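I picked the table for my project because it was the one thing in the room everybody used and no one had ever really looked at. My course wanted a short report on "a work surface in daily use", and mine sits in the Warwood building, third room on the left, on gray carpet that hides crumbs really well (ask me how I know).

## What I wanted to find out

My question was pretty simple: does a pale tabletop make it easier to set things down where you want them? I'd been reading old course handouts from Doolan, where the advice is to go light and plain so small objects stand out. I liked that idea, but I also wanted to see how the top held up as a background for dark stuff. Black on pale wood is about as strong a contrast as you can get without painting anything, and even little bits of fuzz show up! 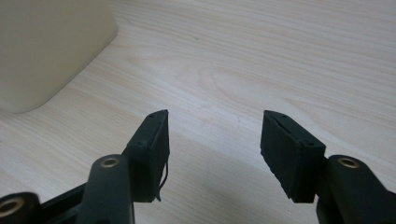

## The pot

For the object I went with a square white ceramic pot. I tried a mug first and got bored with it by lunchtime. The pot has rounded corners and a rim that's raised a little, and inside there's a yellow smiley face, so you always know which way it's turned. That was a huge help when I wrote up my notes, because I could just say "smiley side" and move on.

I gave myself 16 placements on Sunday, all of them starting from the middle of the table. The rule was that the pot had to end up square to the front edge, judged by eye from where I was standing. I gave each one a score up to 7 and wrote it in my notebook right away.

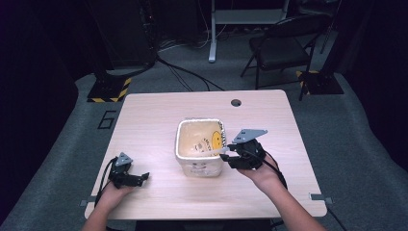
**Report by the project author**
*Student, Imach workshop course*

White on pale wood turned out to be the hard part. The outside of the pot is light enough that I kept lining things up by the rim and the smiley and ignoring the walls completely. My three worst scores all came from the far side, when I was leaning over and trusting my memory. The round black grommet hole near the far right corner ended up being my favorite landmark, and I used it way more than I'd planned to.

## Things I'd change

- Try a darker pot of the same shape, then a dark mat under the white one.
- Score the placements from a chair as well as standing.
- Put the notebook somewhere closer. I walked a lot.

I'd also like to repeat the whole thing on the bigger table at Zarkavlow, if they'll let me book it in May. My scores are in the notebook with the dates next to them, and I still need to type up the last page.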